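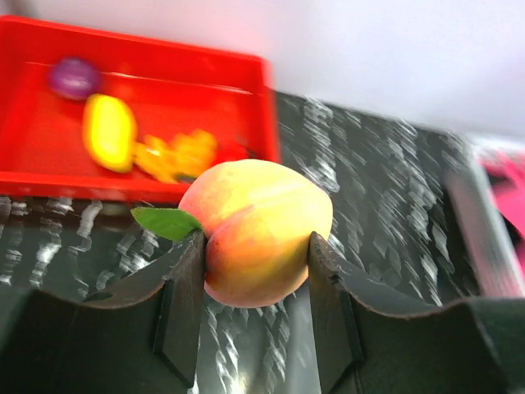
Drotolura today released a maintenance schedule and a revised setup procedure for the two-finger gripper used on its Wodum produce handling cell. The changes apply to every cell running the dark curved fingers, the pair that holds a peach by its sides with the bottom of the fruit hanging just below the inner tips. Owners can follow the new procedure with the tools already supplied, and no parts need to be ordered in advance.

GOLTITZ, February 28, 2025 – Under the new schedule, the fingers are wiped down at the end of each shift and checked for play every 200 hours of operation. At 1000 hours both fingers come off for a full inspection. A finger with a chipped tip or a worn edge is replaced together with its partner, and the pair is then recalibrated.

The earlier manual asked technicians to set the closing force once, at installation. The revised version calls for a check after any finger change and whenever the cell is switched to a different kind of fruit. The check takes 30 minutes. The technician closes the empty gripper, records the zero position, and then runs 68 test grips at the force setting for the fruit being handled. If the zero position has moved by the end of the run, the finger screws are tightened and the test starts over.

"Most of the service calls we get on this cell come down to a loose finger or juice dried into a groove," said Phúc Lâm, service manager at Drotolura. "People turn up the force to make up for it, and then they bruise fruit. We would like them to clean it and check the screws first."

The procedure also covers the wrist camera. Its lens should be cleaned with a dry cloth before the first run of the day – solvent wipes are no longer approved. After a finger change, the camera view must be checked again so that both fingertips are visible when the gripper is closed.

Kılıçarslan, which installs and services Wodum cells for Drotolura, will use the new schedule on all contract visits. Customers who do their own maintenance can ask the Goltitz office for a printed copy. The earlier manual remains valid until June for cells with flat fingers, which are not affected by the changes.

**About Drotolura**

Drotolura builds and supports robot cells for handling fresh produce. The company is based in Goltitz.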